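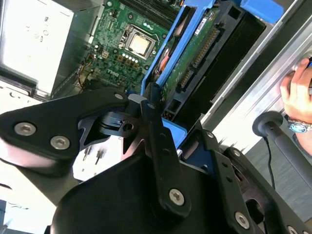 Workshop notebook, Leckie bench – p. 78

August. Desktop teardown, continued

Unit logged as 491. Dell, silver-gray sheet-metal case, side open, board still in. Started 9:20 with Malathi, who wants the parts list settled before the Horkeck batch arrives.

State of the board: green, Dell logo printed below the CPU socket. Processor still seated, retention frame around it. Row of small round capacitors with white tops under the socket, checked with the loupe for domed tops and none found. Thin wires with small connectors run along the edge of the board; tag each one before pulling. I lost 20 minutes on the previous unit matching front-panel leads by guesswork.

Blue plastic marks the drive hardware. Treat blue as "moves by hand" until proven otherwise. Do not lever it with the flat driver. Idun cracked a latch that way in the Voseck lot and we have no spares.

Order agreed with Malathi: leads, drive, shroud, supply, board. Processor stays in its socket until the board is on the mat.

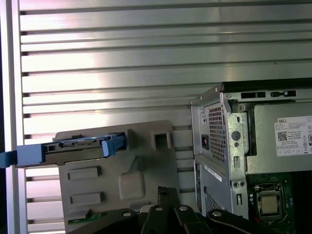

Last changed: August, 16:40, W. Wasilewska

Shroud and carrier notes. The molded part is taupe-beige, with two recessed panels on one half and a square through-hole near a corner. The blue carrier lies across its upper part and the latch handle sticks out well past the side. Easy to catch with a sleeve. Keep that side clear when turning the work.

Bin for the shroud is mixed plastics, not ABS – I found no resin mark I could read and am not going to guess. Wilma to check against the Itus sheet.

Power supply: gray, white spec label on its face. Copy the label into the log before it goes in the crate. Screws from the supply go in tray 3, kept apart from the board screws.

Open: Murdo asks whether the vent grille should be brushed out before the case goes to metals. I say yes if it takes under a minute. Compressed air only at the extraction hood.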